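Search products Enter part number or keyword Go

Kurine Humanoid: Room Set-up and Care Kit

Part no. 784. Supplied by Wosberg for all Kurine two-legged units with five metres of free floor or less.

The kit is meant for customers who run the robot in a normal furnished room and want to keep it in good order without sending it back to us. In the bag you find the cable ties, the hex keys for the wrist bolts, the soft brush for the fingers and the printed check card. A spare back cover is sold separately.

Setting up in the room

1. Let the robot stand upright with both feet flat on the floor, facing the shelf it will work at.

2. Lead the back cable down behind the legs and away over the floor. Do not let it go between the feet.

3. Check the reach of the hand at the shelf. Move the arm slowly, one compartment at a time, and stop if the wrist comes near to an edge.

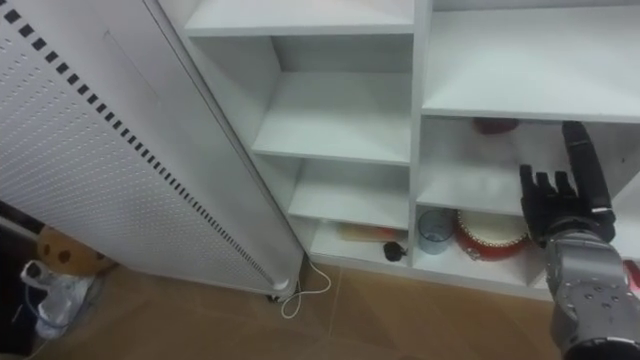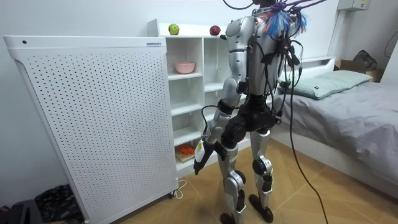 Robot and hand at a white shelving unit, with a heater standing near.

4. Look for other cables on the floor, for example from a heater or a lamp, and keep them away from the feet.

5. Write the shelf heights on the check card. You will need them again after every repair of the arm.

Weekly care

Switch off the power and wait until the joints are at rest. Brush the fingers from the palm to the tip. Turn each wrist bolt by hand only; if one moves, tighten it with the small key. Look over the connectors on the back and press in any that sits loose. Tie the wires in small groups, and leave enough slack for the shoulder to turn.

After 700 working hours the finger cords must be changed. The knee actuators are checked at 1000 hours, and this work is done by our service only. Please do not open the knee yourself.

Delivery

The kit weighs 64 grams more than the August version, due to the longer key. Older check cards can still be used. For questions about fitting, write to Bogumił Stępień in the Wosberg service office.

Last updated: December 2020

Contact | © Wosberg | Back to top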